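Subject: Re: [hekness-users] Nightly job and index bloat after the 2.x upgrade
From: Renata Sikora
Date: Thu 4 March

The table on Piltdale has not grown since I changed the vacuum settings, so I am treating the first half of this thread as closed. For the archive, the change was to lower the scale factor on the queue table only. The global value is as shipped. A full rewrite was not needed, and the export job ran alongside it without lock waits.

The index is a separate problem. It held 3572 pages before the nightly job and 80 percent of those were mostly dead entries. A concurrent rebuild fixes that until the next large delete.
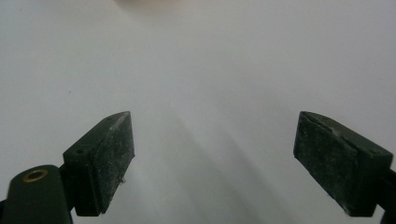 Vörös wrote:
> Have you tried partitioning by day? We drop the oldest
> partition and never delete rows at all. The planner
> needs the date in every query or it scans all of them,
> so check the report views first.
> Our retention is short. Yours may not suit this.

I looked at it. Two of the report views filter on job ID alone and would touch every partition. Rewriting them is possible, but they are generated by Burneo and would be overwritten at the next release. I would sooner keep one table and delete in small batches, with a commit after each.

Batch size matters less than I expected. Anything that finishes in about 3 seconds leaves the replica in step. Larger batches make it lag, and the lag outlasts the delete. 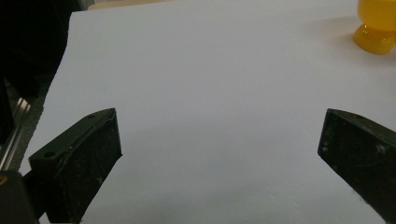 Attachment 2: gripper fingers, white tabletop

Still open: whether the rebuild can go in the same cron entry as the delete, or has to wait for the replica to catch up. If anyone runs both together on a standby of the same size, please post your settings to the list.

Renata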